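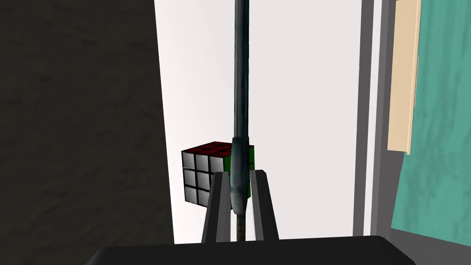 The Westville Furniture Bank delivered furniture and household goods to 52 households in the period covered by this report. All of them had moved into permanent housing from a shelter, a motel placement or a relative's couch. Beds and tables went out quickly and gave us little trouble. The slow part of the stock was the miscellaneous shelf: brackets, loose hardware, and long, slender rods like the dark one with the slight metallic sheen shown with this report. Pieces of that shape do not stack, they roll off a pallet, and they are easily parted from whatever they came with. We now tie a tag to each one at intake, giving the donor reference and the length, and stand them upright in a bin by the loading door.

Progress report to the Novham Fund
Prepared by Caoimhe Lynch, program manager
Mar 22, 2018

What the grant was for

The Fund's grant pays for three things: the lease on the storage unit on Renley Road, the wages of a part-time delivery coordinator, and a small purchasing budget for items that are rarely donated in usable condition. The first two have gone as planned. The third was changed with your agreement in January, and the change is explained under Spending.

Households are referred to us by the county housing office, the two shelters in Westville and the family services desk at Solberg. We do not take self-referrals during the grant period. We had more calls from people asking on their own behalf than we expected, and we sent them to the Solberg desk. I don't have a good record of how many were later referred back to us, and we have started keeping one.

Deliveries

We moved 2,838 items in all. This counts each piece of furniture once and each boxed kitchen item once, so a box of plates makes the total look larger than the work involved. In the next report I would like to give furniture and small goods separately. The intake software can do this, but the category field has to be filled in when the item arrives, and until the winter it was often left blank.

The most requested item was a bed. After that came kitchen tables, dressers and lamps. Couches were requested often too, but we had to turn down a good share of the couches offered to us. We do not accept upholstered pieces with tears, pet damage or a missing fire label, and donors are not always happy to hear it at the door. The coordinator now asks for this information by phone before the truck is sent. The conversation is easier to have at that stage, and we make fewer wasted trips.

Average time from referral to delivery came down over the period. Most of the gain is from fixing the route. In the fall we took deliveries in the order that referrals arrived, which could mean crossing town three times in a day. We now run the east side and the west side on separate days and hold the last slot of each for urgent cases. Emergency placements still jump the line.

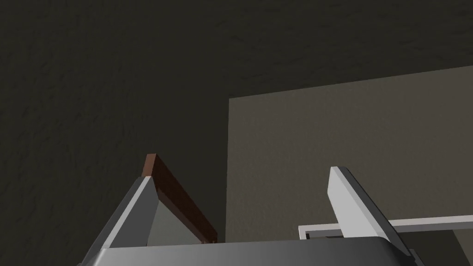 Taupe-beige wall panel next to a darker, mottled surface.

Walls came up more often than we thought they would. Drivers were being asked to hang mirrors and fix shelves, and they had no clear rule to follow. Our insurance does not cover drilling, and several of the landlords we work with do not allow it under the lease. The rule is now written down and goes out with the appointment letter: we place furniture where the household wants it and we put together anything that comes in parts, but we do not attach anything to a wall. Tall bookcases are the difficult case. They ought to be anchored in a home with small children. For now we offer low bookcases to those households and keep the tall ones for others. I have written to the two largest landlords to ask if their own maintenance staff could do the anchoring. One has agreed. The other has not replied.

Storage on Renley Road

The unit is dry and the lease terms are fair. Access is the weak point. The loading door faces the same yard as the tire shop, and from midmorning there is often a truck parked across it. We have moved intake to the first two hours of the day, and this has mostly dealt with the problem.

Inside, we have changed the layout twice. The first plan put everything by room – bedroom goods along the left, kitchen goods along the right – and it looked sensible on paper. In practice the team picks by household, not by room, and they were walking the full length of the unit for each order. The present plan keeps beds and tables at the back, where they can be reached by the hand truck, and puts all the small goods on shelving near the door. Completed orders are wrapped and placed in numbered bays the afternoon before delivery.

Small goods need more sorting than furniture does. Kitchen donations tend to arrive as a mixed box, and a mixed box is slow work. Lids are matched to pots, chipped dishes are taken out, and anything electrical goes to a separate bench for testing.

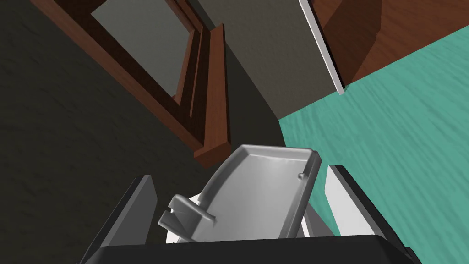
We have stopped giving out mixed boxes as they come. Each household now gets a standard kitchen set with the same contents, packed from the shelves against a printed list. If the set is short of something, the list says so and the item follows on a later run. Households told us they preferred this. Several had received three colanders and no can opener under the old system.

The electrical bench has been a bottleneck. We have one person trained to test appliances, and when he was out sick in the winter the bench filled up and nothing with a plug left the building. A second person is booked on the same course and should be able to start testing before the summer. Until then we are asking donors to hold back on microwaves and toaster ovens, which we have in plenty.

What households told us

The coordinator calls each household after the delivery. The calls are short and follow a set list: was everything on the order there, was anything damaged, does anything need to be swapped. Not everyone picks up, and we try twice before closing the file.

Most answers were good. The complaints fell into a few groups. Some people had been given a delivery window that was too wide to be useful, and one woman lost a morning's pay waiting for us. We have narrowed the window to two hours and the driver now calls from the stop before. Some people found that a dresser or bed frame would not go up the stairs. The referral form asked what floor the home was on but said nothing about the stairs themselves, and it now asks for the width of the narrowest turn. Case workers have been patient about filling this in.

A smaller group said that they would have liked to choose. This was a fair point, and we had discussed it among ourselves before. At present the team picks from stock, and the household sees the pieces for the first time when they come off the truck. A bed is a bed to some people, but others are furnishing the first place of their own in years and would like a say in it.
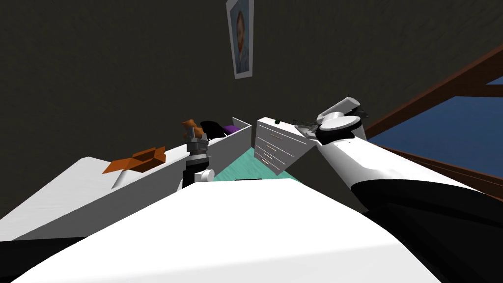 We tried a choice day at the unit in January. Households with an open referral could come in, walk through with a member of the team and put a sticker on what they wanted. Those who came liked it, and there were fewer swaps afterward. Getting there was the problem. The bus stops running to Renley Road in the early afternoon, and people with children found it hard to manage. For the next period we want to try a simple picture list sent by phone, limited to dressers, tables and couches, with an option to say "no preference."

Spending

The lease and wages are on budget. Fuel was higher than planned in the fall, before the route was changed, and has since come back down.

The change agreed in January was to move 2,000 dollars from the general purchasing line to mattresses. We do not accept used mattresses, so each one has to be bought, and demand was well above the original estimate. The money has been spent in full. The supplier gave us a better price on twins than on fulls, and we bought mostly twins, which suited the families we were seeing. We ran short of fulls for single adults for a while, and some of them waited longer than they should have. The next order will be split more evenly.

The remaining purchasing money went on bedding, shower curtains and trash cans. These are cheap, are almost never donated, and were asked for on nearly every form.

Staffing

The delivery coordinator has settled in well and has taken over all contact with the referring agencies. One of our drivers left for a full-time job and was replaced within the month. Both current drivers have done the lifting course. There were no injuries in the period and one minor scrape to the truck, paid for by us and not charged to the grant.

Plans for the next period

The main piece of work is the phone list described above. We also intend to finish cleaning up the category field in the intake records, get the second appliance tester in place, and settle the anchoring question with the remaining landlord. If he declines, low bookcases will become the standard for all his properties.

I would also like to raise the matter of the Renley lease. It runs out at the end of the year and the owner has said that he may want the unit back for his own use. There is a larger space in Solberg at a higher rent, closer to the bus line. We have not made any commitment and would like to talk it over with the Fund before we do. I will send the floor plan and the rent figures separately once the agent has confirmed them.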